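Seit Februar heißt er bei uns nur noch der Kollege. Ghassan Karam hat damit angefangen, und wer bei Skutach 21 Jahre lang Klötze sortiert hat, darf Namen vergeben, finde ich! Früher standen wir zu zweit am Tisch und haben geredet, über seine Tochter, über mein Knie, über das Essen in der Kantine. Jetzt sitze ich drei Meter weiter und gucke auf eine Liste.

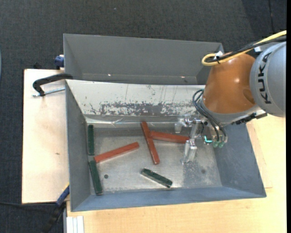
Der Kollege bei der Arbeit, Rot und Grün noch durcheinander.

Ghassan ist inzwischen drüben im Werk Hestton. Manchmal ruft er in der Pause an und fragt, was der Kollege so macht. »Greift«, sage ich dann. — »Und redet er?« — Nein, reden tut er nicht. Also erzähle ich ihm halt vom Knie, dem Kollegen meine ich, ganz leise, damit der Schichtleiter nichts merkt. Gestern hat der mich trotzdem gefragt, mit wem ich da spreche.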